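一直在看那些"母狗收养小鸭子""老猫给刺猬当妈"的短视频，今天想认真吵一架，所以开个帖。

# 【讨论】"跨物种友情"视频到底有几分真？

**楼主：不喂流浪猫的人**

起因是家里长辈转来一条，标题写着《山羊每天走两里路去看生病的老马，看完全网泪目》。视频里一只山羊，一匹马，配了段钢琴曲，没了。两里路没拍，每天也没拍，生病更没拍，全靠字幕讲。羊站在马旁边吃草，吃了十几秒，评论区哭成一片。

我不是说动物之间没有感情。我自己养过狗也养过兔子，它们确实能凑在一块儿睡觉。可凑在一块儿睡觉，跟"它把对方当成亲生孩子"，中间隔着的东西太多了。冬天地暖管从那块地砖底下走，谁都往那儿挤。

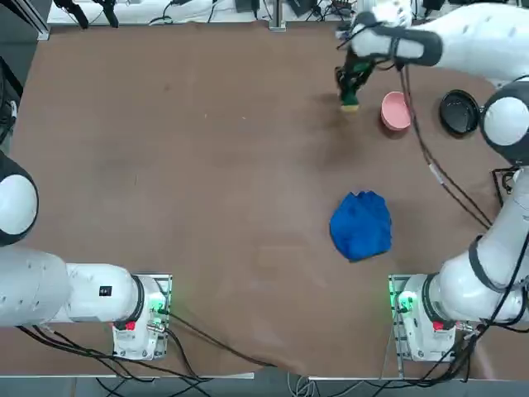 而且这类号的更新频率很可疑。我翻了其中一个叫"Tinau萌宠日记"的，置顶说自己是乡下小农场，结果里面的羊毛色换了三四种，名字一直叫"小豆"。问了一句，被拉黑。

所以想问问大家：你们见过没配乐、没字幕、从头到尾没剪过的"跨物种友情"吗？

---

**2楼：半截胡萝卜**

见过，我家就有。猫和鹦鹉，七年了，相安无事。鹦鹉还会给猫理毛。

不过没剪过的视频我拿不出来，谁没事录那么长。

---

**3楼：不喂流浪猫的人（楼主）** 回复 半截胡萝卜

相安无事我信。理毛这个我想多问一句，猫是什么姿势？耳朵往哪边？尾巴动不动？

很多"鹦鹉给猫理毛"，我看着都是猫在忍。

---

**4楼：半截胡萝卜**

你没养过我家猫，你怎么知道它在忍。

耳朵正常，眯着眼，有时候呼噜。行了吧。

---

**5楼：夜班急诊小护士（动物版）**

在宠物医院上班，插一句。猫呼噜不一定是舒服，疼和紧张的时候也会。我没说4楼家的猫有问题，单说"呼噜=幸福"这条，别当铁证用。

另外猫的口腔和爪子带菌，鸟被抓破一点点皮都可能很麻烦。要是哪天发现鹦鹉身上有伤口，哪怕看着很小，请当天就送诊，别等。相处七年也一样。

---

**6楼：半截胡萝卜** 回复 夜班急诊小护士（动物版）

这个我知道，不在家的时候是分开关的。谢谢提醒。楼主要是也这么说话我就不生气了。

---

**7楼：Fakell**

我站楼主一半。

母性那部分我觉得是真的。刚生完崽的母狗母猫，激素在那儿，塞个别的幼崽过去，确实有可能接过来舔、喂奶。这个不稀奇，农村老人都见过。

假的是后半截。幼崽断了奶以后怎么样，视频从来不讲。小鸭子长大了还跟着狗妈妈吗？狗还让它跟吗？要不要补第二季？没有第二季的，因为那时候不可爱了。

---

**8楼：爱看动物世界的老周**

7楼说得对，但也有有第二季的。我追过一个叫Ileck的农场号，拍一只瞎了眼的母羊和一只鹅，鹅走前面叫，羊跟着声音走。连着拍了两年，画质稀烂，没配乐，风声呼呼的。

我觉得那个是真的。鹅未必是"在带路"，鹅可能就是爱叫。羊学会了跟着叫声能找到水。这不也挺好的吗，非得是友情？

---

**9楼：不喂流浪猫的人（楼主）** 回复 爱看动物世界的老周

你这条我服。"鹅就是爱叫"我能接受。我反感的一直是替它们写台词。

我顺手把那个"萌宠日记"的情况整理了一下，大家自己判断：

- 同一个"小豆"，有视频里是白羊，有视频里前腿带花
- 简介写"所有动物均为领养"，评论区又接"同款小羊私聊"

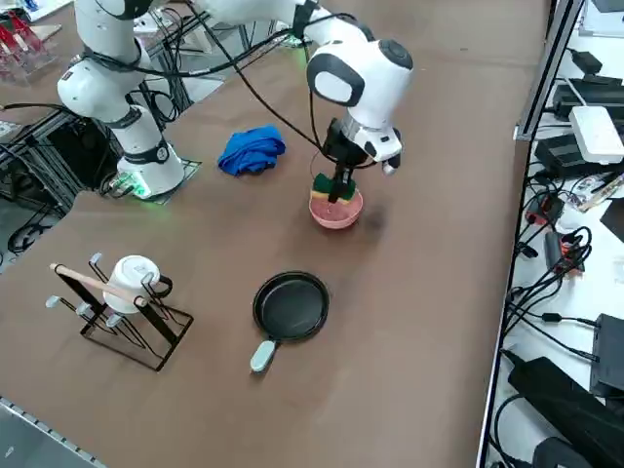

- 有一条"小狗守着受伤小鸡一整夜"，窗户外面从头亮到尾
- 点赞最高的那条，评论1360条，我往下翻到手酸，问"受伤怎么治的"那几条全没人回

第二条我觉得最严重。前面都算演戏，这条是在卖活物。

---

**10楼：糯米滋不加馅**

楼主你是不是有点太闲了……

人家老人家看个视频开心一下，你非要去数羊的花纹。我妈每天就靠这些乐一乐，总比看养生谣言强吧。

---

**11楼：不喂流浪猫的人（楼主）** 回复 糯米滋不加馅

你妈看完会不会想买一只？我家长辈会。他已经在问阳台能不能养小羊了。

---

**12楼：糯米滋不加馅**

……好吧阳台养羊是有点过分。

但我还是觉得你说话冲。

---

**13楼：Zawadi Tanui**

我在救助站帮过一阵忙，中文打得慢，请见谅。

我们那里收过这种"搭档"。一只狗和一只小猪，主人说它们是最好的朋友，不能分开。送来的时候一起关在一个很小的笼子里，狗的耳朵有旧咬痕。分开以后，狗吃饭吃得更多了，第一个晚上就睡得很沉。猪叫了两天，后来也不叫了。

我也见过相反的。一只老狗和一只猫，分开以后两个都不吃，只好又放回一起。我们没有人能提前猜对是哪一种。所以现在站里的做法是先分开观察，记录吃多少、睡多久、有没有找对方，然后再决定。

视频看不出这些。十五秒太短了。

---

**14楼：夜班急诊小护士（动物版）**

13楼这个做法好。吃多少睡多久比表情靠谱多了，表情这东西人太容易看出自己想看的。

---

**15楼：Fakell** 回复 Zawadi Tanui

"猪叫了两天"，这要是被那种号拍到，字幕肯定是《思念挚友，小猪哭断肠》。

狗睡得很沉那段就不会播了。

---

**16楼：半截胡萝卜**

看完13楼我回去观察了一下。趁着要打扫，让鹦鹉在书房多待了一天。猫照吃照睡，在书房门口趴了一会儿，也可能是因为门口有太阳。鹦鹉叫得比平时多。

我也不知道这算什么。先记着。

---

**17楼：不喂流浪猫的人（楼主）** 回复 半截胡萝卜

"也可能是因为门口有太阳"，这句话我想裱起来。

前面问耳朵尾巴那段口气不好，跟你道个歉。理毛那个我保留意见。

---

**18楼：Nowicki铲屎官**

潜水的冒个泡。楼上有人说要看没剪过的，我给个笨办法：看背景。真在家里随手拍的，背景乱七八糟，拖鞋水盆快递盒，位置天天变。摆拍的背景永远是那一块草地，那一张毯子，动物换了毯子没换。

也不是百分百准，有的人家里就是很整齐。

---

**19楼：爱看动物世界的老周**

还可以听声音。凡是把原声整个抹掉换钢琴的，我一律当广告看。鹅那个号要是把风声去了，我也不信了。

---

**20楼：糯米滋不加馅**

那我问一句，就算是摆拍，动物没受伤，大家看了高兴，坏处在哪儿？认真问的，不是抬杠。

---

**21楼：夜班急诊小护士（动物版）** 回复 糯米滋不加馅

坏处在模仿。我们接过看了视频回家把仓鼠往猫面前放的，主人举着手机在旁边等"有爱的一幕"。后面我不说了。

---

**22楼：糯米滋不加馅**

懂了。我去跟我妈说一声，她养着金丝熊。

---

**23楼：不喂流浪猫的人（楼主）**

更新。那个号我举报了，理由选的是活体交易，摆拍那项压根没有选项。平台回复"已受理"，后面怎么样不知道。之前帖子里有人私信说我是同行来抹黑的，我干什么行当能跟山羊同行啊。

顺便把我写给本地论坛宠物版的那篇短文也贴过来，版主让按他们的格式写，看着有点端着，凑合看。

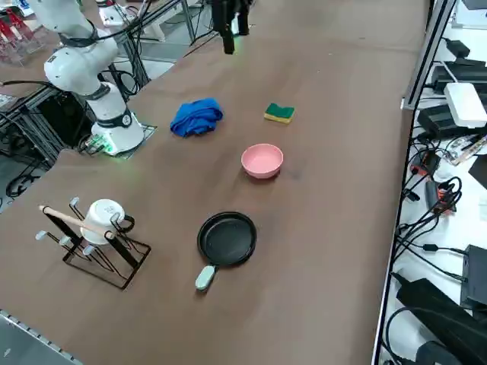 **本地宠物版，2024年10月10日**

近来转发量较高的"动物跨物种互助"类视频，部分账号存在同名动物外观不一、简介与评论内容矛盾的情况，并在评论区引导私下购买活体。请各位家长转发前多看几条同账号的旧内容，不要向对方付定金，也不要在家中让猫狗与鼠类、鸟类、兔子无隔离接触。如已发生抓咬，请尽快联系就近的动物医院。

收养幼崽的母犬母猫确实存在，本文不否认。仅凭一段剪辑过的视频，无法判断两只动物的关系。

---

**24楼：半截胡萝卜**

"本文不否认"，哈哈哈哈你是真的很怕我。

---

**25楼：Fakell**

格式是端着，内容没毛病。不过"家长"这个词我还是别扭，我养乌龟的，我算什么家长。

---

**26楼：不喂流浪猫的人（楼主）**

"家长"是版主改的，我原文写的是"饲主"。

阳台养羊的事暂时压下去了，他现在改看鹅了。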